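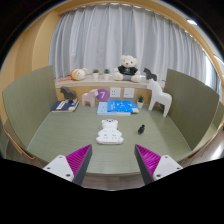

Robots coming to our packing room, and I now spend half my shift teaching. Is this normal?

Posted 22/04/2023 in Work and Workplace > Automation

I work at Semow. We pack gift sets and small home goods for online shops. There are 120 of us on the packing floor across two shifts. In January we were told that the company is bringing in robot arms from Flerkon for what they call mixed small items, meaning figurines, plush toys, books, little plants and anything else that doesn't come in a regular box. Until now the machines here only did cartons and tape.

Before the arms start on our line, six of us were moved to what they call demonstration work. You sit or stand at a small table with a hand-held gripper and pick things up and put them down the way you want the arm to do it. Then you put everything back a little differently and do it again. My table is one of the green ones with the low panels on both sides and I have a lot of the horses, in different sizes, plus books and the odd flat tray. The target is 844 good recordings per person before the first review. If you drop something or your hand wanders, it gets thrown out and you do it over.

The work isn't hard. It's slow, and my wrist is sore by lunch in a way it never was from packing. What bothers me more is this:

My pay is on the packing rate, which has a bonus for units packed. On demo days I pack nothing, so no bonus.

My supervisor says the arms are "to help with volume" and no one is losing a place. I've asked for that in writing twice.

The people still on the line are covering for the six of us and they aren't happy with us about it. One of them asked me why I was training my replacement. I didn't have an answer.

I'd like to hear from people who have been through this. Does the demo work go on after the arms are running, or is it over once they have their recordings? And should I be asking for a different job title or rate while I'm doing it? I don't want to be difficult. I have been here a long time and I would like to stay.

Edit: to the person who messaged me, no, there isn't a union here. There is a staff meeting once a month and you can put things on the list.

Kwaku Tsikata

We went through nearly the same thing at Tralell. Different kind of goods, mostly kitchen and bath, but same hand grippers and same kind of table. I did demos for most of a year and I still work there, so I'll tell you how it went for us. Your place may be different.

On whether it stops: it slowed down a lot and then came back. The first big batch was for getting the arms going. After that, every time a customer sent in something new that the arms were bad at, they needed more. Flat things lying on a table were the worst for us. Anything thin with no edge to get hold of. Soft toys were not great either because they came up at a funny angle. So two of the original people kept a table, and the rest of us went to the line and got called over when needed.

On the line itself, the jobs did change. There used to be one person per packing station. Now there is one person looking after three arms, clearing jams, fixing bad picks and doing the things the arms can't. Management didn't lay anyone off that I know of, but when people left they weren't replaced, and the evening shift got smaller that way. So "no one is losing a place" was true where I was, and there are also fewer places. You should know both.

On pay, yes, ask. We had the same bonus problem. What worked was four of us going in together and asking for one thing only, which was to be paid our own average bonus for any hour spent on demos. We brought our pay slips. It took about two months and they agreed, and they back paid some of it. We didn't ask for a new title at that point. Later they made one up themselves ("cell operator") and it came with a small raise, but you had to apply for it, and having done the demo work counted for you.

For the wrist, ask if you can switch hands or switch with someone every hour. Also check the table height. Mine was too high and I was holding my elbow up all day without noticing. Report the soreness now and get it written down with the date, even if it seems minor.

As for your coworkers, I'd show them your pay slip if you're comfortable doing that. Ours thought we were getting extra for it. When they saw we were getting less, it got easier to talk.

jb_warehouse

Get it in writing. If they won't put it in writing they don't mean it. I was at a place that got arms from a different company and half the floor was gone in a year. Start looking now while you still have a job.

Naa Kyei

I'm on the other side of this, I schedule shifts at Güler and had to plan for a robot cell last year. I don't agree that no letter means they are lying. Often the supervisor has no power to sign anything and doesn't want to say so. Ask who does, and send that person a short email. Keep your wording simple: what is my role during demo work, what is my rate, and what is my role after. Three lines. Then put the same thing on the list for your staff meeting so there is a record that it was raised.

The cover problem is a planning mistake and it is fair to say that to them. If people come off the line, the line's target should go down for those hours. We had 1,000 units a day as our target and left it there for the first weeks with fewer people packing. Everyone was worn out and our returns went up. Once we lowered it the complaints mostly stopped. Your manager may listen to the returns figure sooner than to anything about mood, so if yours have gone up, mention it.

Also agree with Kwaku about reporting the wrist.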